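April, Fuentealba shed, 7.40 am

Second go at the Amover seed drill before it goes back out to the Braltville blocks. The left bank has been running light since the barley went in. Meter rollers came out yesterday and got cleaned. No wear worth writing down on the flutes, but the shutter on the third outlet was sticking about halfway and wouldn't close against its spring.

Swapped the spring, greased the slide and put it back together. Static calibration with the crank handle, bags hung under each outlet. Left bank first, then right, same gearbox setting.
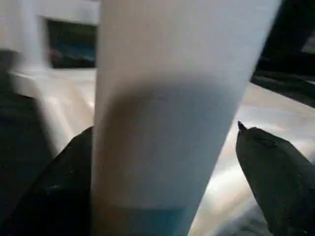 Left bank total came to 1581 g. The right gave 2480 g on the same number of turns, so the shutter wasn't the whole story. Checked the gearbox output on both sides and they match. Pulled the left hopper floor and found a plate fitted back to front, which narrows the throat over the first two outlets. Must have been like that from the last rebuild, as the paint is worn under it.

Turned the plate around. Haven't re-run the calibration yet because the crank handle pin sheared on the way back in. Rindero have the pin in stock, part number is on the whiteboard. Don't use a bolt in its place, the handle won't seat.

Still to do: tyre pressure on the drive wheel, new hose clamp on the fan outlet, grey paint on the drawbar where it's been ground back.

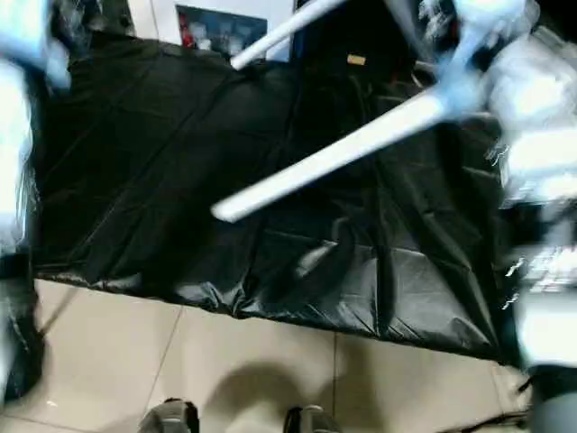 Note added after smoko, different pen: the plate is only half of it. The left agitator shaft has play in the outer bearing, you can lift it by hand with the hopper empty. Change that before you crank it again or the numbers will wander.

Fair enough. Bearing added to the Rindero order. Calibration tomorrow, both banks, 2 runs each.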